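The Marker Drawer, Revisited

Feb 27, 2022

Dry-erase ink is a pigment suspended in alcohol with a release agent, usually an oily polymer. The alcohol flashes off in seconds. The release agent stays behind and keeps the pigment from bonding to the board. When a marker lies tip up for long periods, the pigment settles toward the back of the barrel and the line comes out gray. Most markers thrown away as empty are in this state.

Brurano, a shared studio building with 46 desks and a whiteboard on nearly every wall, went through 190 markers between May and the end of the year. The office manager's log put 12 of them down as physically damaged. The rest were listed as "dry."
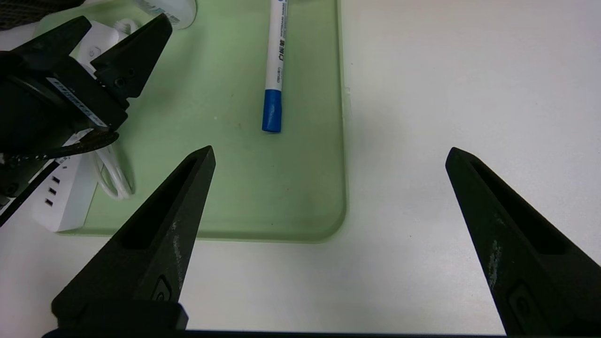 Storage position is the cheapest variable to change. Horizontal is the standard recommendation, and it suits both chisel and bullet tips. Cap down is acceptable for a day or two before heavy use, though it can flood the nib. A cup on the desk is the worst option, as half the markers go in cap up. A shallow tray holds them flat and shows what is there. A translucent one, like the pale green tray under the blue-capped marker, also shows dust and ink specks early, so it gets wiped. Rounded corners help with that, as a cloth reaches all of the surface.

Caps matter nearly as much. A cap should close with a click. If it turns freely on the barrel, the inner seal has worn and the marker will lose solvent wherever it is kept.

Brurano replaced its cups with trays from Posa, one per board, and moved spare stock to a closed Jisetti drawer unit away from the radiators. Old markers spend a night cap down before anyone decides on them. Refills are worth considering only where the nib is still firm. A frayed nib scratches melamine, and ink lodges in the scratches.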